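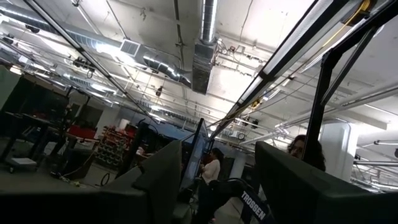

*On the floor at Galden, under the big silver duct.*

Friday afternoons at Galden are for slippers. I'd come expecting something grander, I suppose, but teaching a robot to tidy footwear is slow, friendly work, and after an hour of it I was quite hooked. You guide the arm by remote control, the gripper follows your hand (a little late, at first, until you stop fighting it), and every movement is kept as a lesson. They want 2336 lessons by the end of May, and a good operator manages 50 before tea!

My own first go went sideways, quite literally. Squeeze too early and the sole tips over; wait too long and you're pinching air. A soft slide is harder than a box, with all that curve and give to it. 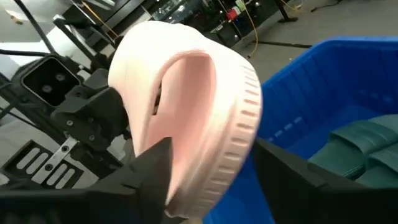
Virgilio Cabrera thinks beginners make the best teachers, as they fumble and then put it right, and a robot that has only been shown perfect grasps has no idea what to do after a poor one. He would keep every wobble in. At Terkeo, he told me, they threw theirs out and had to record 300 lessons again.

I managed 109 in the end, over two visits, and my wrist knew all about it.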